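Planning a Two-Race Weekend for Small Keelboats at Vosthorpe
Student Project Report, Event and Recreation Management

1. Background

Vosthorpe Sailing Club has run a small keelboat weekend every August for several years. The club has one clubhouse, one long dock, a launching ramp and a gravel lot that holds the trailers. The weekend used to be a single long race out to the Egger light and back. Entries had been falling, and the club asked our course whether a student group would look at the format and write up a plan for a different one.

Our group had four months for the project. We were asked to cover the course, the starting times, the entry fee, and what happens on shore. We were not asked to look at the rating system, which the club wants to keep as it is.

2. Method

We read the race instructions and result sheets the club had kept. Some of them were handwritten and two years were missing. We then sent a short questionnaire to boat owners on the club's mailing list and visited the regatta at Brudico, which is a similar size and already runs a two-race format. We also spent an afternoon on the club launch, going around the marks with a handheld GPS.

The questionnaire had free-text boxes as well as check boxes. The free-text answers were more useful. Several owners wrote that they liked the trip to the Egger light but did not like getting back after dark and having to rig the trailer with a flashlight.

3. What we found

3.1 The old course

The long course depends on an afternoon breeze. When the breeze comes in late, the slower boats run out of time and are scored as not finishing. The result sheets show this happened to some part of the fleet in most years. Owners of slower boats were also the ones most likely to say they had stopped entering.

The tide matters less than we expected. There is a noticeable set across the channel near the mouth of the harbor, but it affects every boat in the same way and the local crews know about it. Visiting crews do not, and the old instructions did not mention it.

3.2 The Brudico format

Brudico runs one race in the morning and one after lunch, both on a windward-leeward course close to the harbor. The starts were on time. The committee boat used a simple flag sequence and repeated it on the radio. Between races the boats came back to the dock, and this took much longer than planned. The second start was delayed while crews waited for sandwiches.

We asked crews there if they would prefer to stay on the water between races. Most said yes, as long as they knew in advance and could pack their own food.

3.3 Shore facilities

The dock at Vosthorpe is long enough for the fleet if boats raft up two deep. The ramp is the slow point. It takes one trailer at a time, and at low water the bottom end is too steep for the heavier boats. The old program did not list ramp times, so everyone arrived together.

4. Proposed plan

We propose 2 races, one on each day of the weekend. The first is a short course inside the bay, with a start at 11 a.m. and a time limit of three hours. The second keeps the trip to the Egger light but starts at 9 a.m. in place of 1 p.m., so that even a slow boat should be back in daylight. A boat that cannot reach the light in time can be finished at the channel buoy, with her position there used as her result. This needs a shortened course rule in the sailing instructions, and we have drafted one in the appendix.

The warning signal for the second race would be given from the end of the dock. The club's launch can then leave early and be on station at the light before the first boat arrives.

Ramp times should be assigned by boat length, heaviest boats first, near high water. A printed list should be posted on the clubhouse door and sent out with the entry confirmation.

5. Budget

The club gave us a spending limit of $2000. Our plan comes to $1497, which covers fuel for the launch, two new inflatable marks with ground tackle, printing, radio batteries, trophies, and the Saturday-style supper the club has always put on after the first race. The marks are the largest item. They could be rented from Clesance, the chandlery in town, but the rental for three seasons would be more than the purchase price.

We suggest an entry fee of $90 per boat, supper for the crew included. The old fee did not include supper, and crews bought tickets at the door, so the kitchen never knew how much to cook.

6. Limits of the work

The questionnaire only went to people already on the mailing list. Owners who had left the club or who sail from other harbors were not reached, and they may have different reasons for staying away. We visited Brudico on a day with a steady moderate wind and cannot say how their format works in light air. The GPS positions for the marks were taken at one state of the tide and should be checked again before they are printed.

We also did not have time to work out the insurance question for visiting boats. The club's current policy asks for proof of liability cover, but the entry form has no space for it. The form in the appendix has a line added.

7. Recommendations to the club

Adopt the two-day format for one season and keep full finishing times for every boat, including those finished at the channel buoy. Add a note on the cross-channel set to the sailing instructions. Buy the marks early enough to test the anchors in the bay. Send the questionnaire again after the event with the same wording, so the answers can be compared.

The appendix contains the draft sailing instructions, the entry form, the ramp schedule and the questionnaire. The spreadsheet with the budget has been handed to the club separately.

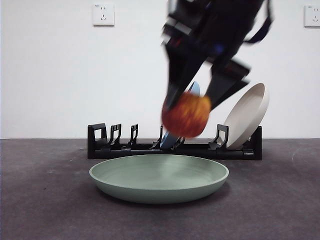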